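Mirkham Technical Institute
Service Automation, Unit 9 handout
Chores as a manipulation problem: what is ready, what is not

Instructor: Marisol Quispe
Lab sections: Amparo Rivas
Revised May 28, 2019

This site uses cookies to remember your course login and display settings. By continuing you accept our cookie policy. Accept / Manage settings

9.1 Scope

Unit 8 dealt with machines that do one household job with hardware built for that job: the dishwasher, the washing machine, the floor vacuum. Unit 9 deals with the remainder. The remainder is mostly tidying, sorting, loading, wiping and folding, and on the shop floor it is kitting, bin picking, machine tending and packing. The question on the final will be some version of the following: given a chore, state which parts a general-purpose arm can do today, at what success rate, and what stops it from doing the rest.

Students tend to answer in terms of the arm. The arm is seldom the limit. A six-axis arm with a parallel gripper can reach any point on a kitchen table and hold anything a child can hold in one hand. The limits are in perception, grasp choice, contact, and recovery after an error. Take them in that order when you write up a chore.

9.2 Breaking a chore into steps

A chore is described in one sentence and carried out in many. "Clear the table" contains at least the following:

a) decide which objects belong on the table and which do not
b) decide where each of the others goes
c) order the moves so that no move blocks a later one
d) for each object, find it, choose a grasp, approach, close, lift, carry, place, release
e) check the result
f) repeat d) for anything that was dropped, missed or knocked over

Published demonstrations usually cover d) only. Steps a) and b) are supplied by the operator in the form of a target list. Step f) is often left out of the reported time altogether, and sometimes the trial is simply ended and scored as a failure. Read the method section before you compare two numbers.

9.3 Perception

Depth cameras of the kind used in our labs project or match a pattern and compute distance from it. They work well on matte, opaque, light-colored surfaces. They work badly on three kinds of material, all of them common in kitchens.

Translucent plastic. Part of the light passes through the wall, part scatters inside it, and the depth map shows a ragged hole or a surface in the wrong place. An item inside a frosted container is worse still: seen through the wall it has color but no reliable edge, and seen through the opening it may be partly hidden by the rim.

Glossy surfaces. Highlights move with the viewpoint. Two views of the same object disagree, and the merged model gets a dent or a spike.

White on white. A white object on a white tabletop gives the color channel very little to work with. Segmentation then leans on depth and on the soft shadow under the object. If the object is also low, such as a crumpled bit of paper, depth noise can be as large as the height of the object.

The usual fix in industry is to change the surroundings. Benavides, the kitting line we visited in April, lays a dark mat in every tote and has had the part trays remade in opaque gray. That is a legitimate fix on a shop floor. It is not available in somebody's kitchen, and this difference alone explains a good part of the gap between factory and household results.

9.4 Grasp choice

For a parallel gripper, sort the object before you plan the grasp:

Box-like, rigid. Grasp across the narrow dimension, through the centroid. Nearly solved.

Long and curved. Grasp across the short axis near the middle. The object may roll or swing when lifted if the fingers are off the center of mass. Toy fruit is lighter than real fruit and forgives this; do not carry the result over to real produce without a test.

Flat with a rim. A plate cannot be taken from above across its full diameter by a gripper of ordinary width. The gripper has to take the rim, with one finger inside and one outside, which requires clearance under or beside the rim. Plates lying flat are among the most common causes of failure in table clearing.

Irregular and soft. Crumpled paper, cloth, bags. The grasp itself is easy, because nearly any pinch holds. Placement is hard, because the shape after the lift is not the shape that was planned for.

Open container. Two choices: pinch one wall, or span the whole body. The wall pinch tilts the container when lifted and can spill what is in it. The span needs a wide gripper. State which one you are assuming.

Object inside a container. The fingers and the wrist must fit through the opening, and the walls rule out most approach angles. A small flat item lying near a wall may have no feasible parallel grasp at all. Suction is the normal answer. Tipping the container out is the other one — people do it without thinking, and few planners consider it.

9.5 Contact

Opening a drawer looks simple and is a useful benchmark for that reason. The arm must hold a handle, pull along a line it has only estimated, and give way when the estimate is wrong. A stiff position controller that is a few degrees off will either jam the drawer or drag the whole unit across the table. Force control or a compliant wrist removes most of the problem. Lids are harder. A lid may lift, twist, hinge or release at the press of a button, and the outside of the container does not always say which. Systems that have been shown the particular lid do well. Systems that have not are guessing.

9.6 Lab results, this term

Each section ran the tabletop sort on the Trisulow arm with the standard two-finger gripper. Rules: one object per move, one retry allowed, no human contact after the start signal.

Trials run: 262
Trials completed with no retry or failure: 227
Layouts in the test set: 48

These figures look better than they are. The objects were drawn from a known set, the lighting was fixed, and the targets were given as a list, so steps a) and b) of section 9.2 were never tested. Most of the failures came from the plate and from items placed in containers. No section attempted the drawer.

For comparison, a packing station at a plant the size of Loltivholm may make 4,000 picks in a shift. Apply our failure rate to that number and work out how many times a person would have to walk over to the cell. This is problem 2 below, and it is the reason a rate that sounds high in a talk can be useless on the floor.

9.7 Shop floor and household compared

On the shop floor the task repeats, the parts are known, the lighting is controlled, and a technician is within call. The cost of a failure is time. A cell that fails rarely and stops safely can pay for itself.

In the household the task changes every day, the objects belong to the owner and some are breakable, the light comes through a window, and the only technician is the person who bought the machine in order to avoid the work. Speed matters less. A machine that takes an hour to clear a table overnight would be acceptable to many people. A machine that breaks one cup a week would not.

It follows that progress on cycle time is mostly relevant to industry, and progress on unfamiliar objects and error recovery is mostly relevant to the home. Papers that claim both should be read with care.

9.8 Status summary

Pick and place of known rigid objects: in routine use in industry; feasible at home, cost too high.
Pick and place of unfamiliar rigid objects: good in the lab, uneven elsewhere.
Plates and shallow dishes on a flat surface: possible with rim grasps, slow.
Items inside bins: in use with suction, weak with fingers.
Drawers and hinged doors: good with compliance and a known handle.
Lids, caps, closures: case by case.
Folding and cloth: demonstrations only, slow.
Deciding what counts as tidy: open.

The last line gets the least attention in the literature. Whether a stray piece of paper is trash or a note is not a question a depth map can settle, and a person from outside the household may not be able to settle it either.

9.9 Problems

1. Choose a chore you did this week. Write out its steps in the form of section 9.2 and mark each as perception, grasp, contact or decision.

2. Using the lab figures in 9.6, compute the expected number of interventions for one packing shift. Then find the success rate needed to bring this down to one per shift.

3. The working set for the next lab includes a translucent open container with a flat item in it, a lidded cylinder, a toy pastry, a toy banana, a small crumpled white object and a shallow plate. Propose an order of moves that ends with the food on the plate. Justify the first move and the last.

4. For each object in problem 3, name the grasp type from 9.4 and the single most likely failure.

5. Suppose the target list is withheld and the instruction is only "tidy up." State what the system would need to know, and where it could get it.

Written answers go to Amparo Rivas before the lab. Diagrams may be drawn by hand. For problem 3, assume that the arm may not push objects, and that the plate stays where it is.

Mirkham Technical Institute, Service Automation | Contact the course office | Copyright 2019 | Back to top
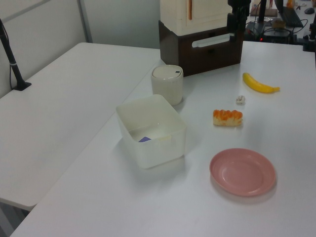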